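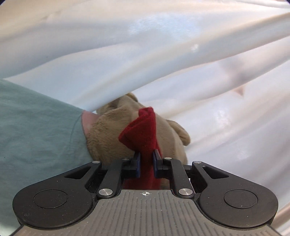

Software > Robot learning > Reviews

Skinduveo after one season: a review of a demonstration editor

By Hacer Avcı, July

Skinduveo is a program for cutting, labeling and checking recordings made with hand-held grippers, before they go into policy training. I used it since the spring for our work with soft things: stuffed animals, scarves, bed sheets, ribbons. Before this we had our own scripts, which were ugly but which I knew very well, so I was not an easy customer.

The installation took me one morning. The import is good. I gave it a folder of 265 episodes and it put the video and the gripper width on one time line without asking me many questions. In three episodes the two were shifted against each other, and the program marked them in orange. My old scripts would have let them pass.

The best part is the contact view. You choose a small region between the fingers, and the program proposes the moment of the grasp and the moment of the release. With a hard object this is easy, you need only the width curve. With felt or thin cotton the fingers close almost completely, and the curve looks nearly the same whether you hold the cloth or hold nothing. Skinduveo looks at the image too. On our felt episodes I corrected the proposed grasp in maybe one from ten, and usually by a few frames only.

The segmentation is weaker. White cloth against white cloth it does not separate well, and a toy which is half under a sheet becomes two objects with two names. You can merge them by hand, but the merge is forgotten if you run the tracker again. I wrote to the support about this. Marloes Groen answered me the same evening, very politely, and said that a lock for merged masks is planned. I am still waiting for it.

A second complaint is the human hand. When a person holds the object with the other hand, I want this as a separate label, so that the planner does not learn that toys stay in place by themselves. The label exists, but it is hidden in the menu "Scene extras" and has no keyboard shortcut.

The speed is fine up to 1000 episodes in one project. After that the list scrolls slowly, and on my laptop the search needs a long time. I now make separate projects for each kind of cloth. Export to our training format worked at the first try, with camera poses included.

The manual is short and in places older than the program. The page about filters shows buttons that I do not have.

I would buy it again for cloth and plush. If you record only cups and boxes, the free scripts will do, and you can keep your money.

Tested: version for Linux, single seat license
Score: 7 of 10

Recent reviews
Himside: trajectory planner with a slow start
Cirness 2, a viewer for depth and pose logs
Vandenberghe calibration toolbox, second look
Replaying a grasp at 90 frames per second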